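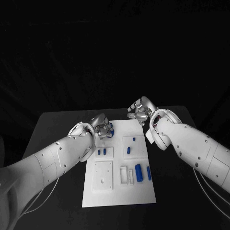 Large folded poster, two sheets joined with old tape: flatten and de-tape before selling, or list as is?

Posted by Lăcrămioara Ene, 27/02/2025

I have a printed safety poster from a closed machine works, issued by Elico for the shop floor. It is on two sheets joined down the middle, 90 x 80 cm overall. The join is clear tape on the back, now brown, with a thin line of stain showing on the front. It has been folded into eighths for most of its life. There are pinholes in the corners and a short tear at one fold, not reaching the image.

The paper is uncoated and fairly thin. The inks are flat colours, red and black, and I do not know whether they run in water.

I intend to sell it through the Trombridge listings. Two points I would like settled first:

Should the tape come off, and if so, with what?
Can the folds be pressed out at home without damage, and does this change what a buyer will pay?

I have a domestic iron, blotting paper and two sheets of glass. I do not have a humidity chamber.

Perihan Değirmenci

Do not use the iron. Heat drives old adhesive further into the paper, and the stain you have on the front will spread.

Tape first. If it is brown, the carrier film may already be loose. Lift one corner with a thin blunt blade held almost flat. If the film comes away with no paper fibres on it, continue slowly, pulling back along itself at a low angle. If fibres lift, stop. The sticky residue left behind can be reduced with a crepe rubber eraser, working from the edge of the residue inwards. The stain itself will not go. Removing it needs solvents and a suction table, and on a poster at this price the bill would exceed the sale.

Once the tape is off you have two loose sheets. Rejoin them on the back with Japanese tissue and wheat starch paste, applied nearly dry. Do not use new clear tape of any kind, including the sort sold as "archival" in stationery shops.

For the folds, test the inks before anything damp goes near them. Put one drop of water on a red area in the margin, wait a minute and press with white blotter. Repeat for black. If there is any colour on the blotter, leave the folds alone. If it is clean, make a simple chamber from a large lidded plastic box with damp blotter in the base and a plastic grid above it, so the paper never touches the wet layer. Leave the sheet until it is limp, then put it between dry blotters under glass with even weight on top. Change the blotters after the first hour, then daily. Allow 8 days. The creases will remain visible but the sheet will lie flat.

Horațiu Ardeleanu

I disagree on the order of work. I have sold works posters for more than 25 years and would list this one untouched. Folded is normal for this type, as they were posted out folded. Most buyers of large posters have them linen backed or framed, and whoever does the backing will want to deal with the tape themselves. A bad home repair takes more off the price than an old join.

In the listing give: overall size measured flat, size of each sheet, printer's line and any number in the bottom margin, one photo of the back in full, one close photo of the join from each side, and the tear with a ruler next to it. State "tape stain visible on front" in the first paragraph. Returns on posters are nearly always about something the buyer was not told.

Post it rolled, image side out, on a wide tube inside a second tube. If the old tape is stiff, do not roll across it, send it flat between boards.

Sebastian Vasiliu

I did one of these with a hairdryer and it came out ok. Tape peeled straight off. Slight shiny patch left. Pop has bigger frames than the Lonen shop if you are keeping it.

Lăcrămioara Ene

Thank you. I tested the red in the January damp spell on another poster from the same lot and it bled, so the chamber is ruled out. I will leave the tape as it is and list it with the photographs Horațiu sets out. There is a printer's line, partly under the tape, and I will copy out what can be read.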